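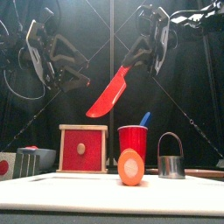
Red plastic toy knife.

Materials & Waste | Opinion

Small Plastic Goods Should Say What They Are Made Of

A yogurt tub carries a resin code on its base. A toy knife, a measuring scoop or a curtain clip usually carries nothing. The tub will be thrown out within a week, and the clip may be in a drawer for ten years, yet only the tub tells its owner what it is. I think the marking rule should cover both, and that the usual objections to it are weak.
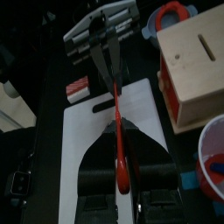

By Reinhold Mühlbauer
Aug 19, 2018
2,000 shares

In March the Leltmont transfer station set aside one load of mixed household plastics and had it sorted by hand. It came to 1,659 pieces, of which 1,236 had no legible material mark. Most of the unmarked pieces were small molded goods, and most were a single polymer throughout. They were recyclable in principle. They went to the burner anyway, as sorting staff are not paid to guess.

Color does not help. Pigment is added at a low percentage and says nothing about the base resin. A red polypropylene part and a red polystyrene part can look identical on a belt, and they do not melt together into anything useful. Optical sorters do better, but small pieces fall through the screens before they reach the sensor, and black pigment defeats many of the units now installed.

The first objection is cost. A mark cut into a new mold is a minor line on the tooling invoice. Oltmanns, which makes hooks and drawer dividers, quotes 30 dollars per cavity for an engraved insert. Spread over the life of the mold, that is too little to show up in the unit price. Retrofitting old molds costs more, and I would exempt them until they are replaced.

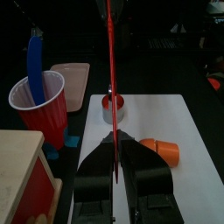 The second objection is space. Some parts have no flat face large enough for the triangle and number. This is a problem with the symbol — the material abbreviation alone, in raised letters two millimeters high, fits on nearly anything a person can pick up. Bandex already does this on its cable ties. The letters are ugly and perfectly readable.

The third objection is that households will ignore the mark. Many will. The mark is also for repairers choosing an adhesive, for the second-hand trade, and for the sorting line at Fernov, where a person has a second or two per item and needs one fact.

A marking rule would not fix collection, and it would do nothing for parts made of two bonded materials, which need a separate rule of their own. It should start with single-material goods and new tooling.

Filed under: Plastics, Labeling, Household Waste
Contact the editors | © 2018 All rights reserved | Back to top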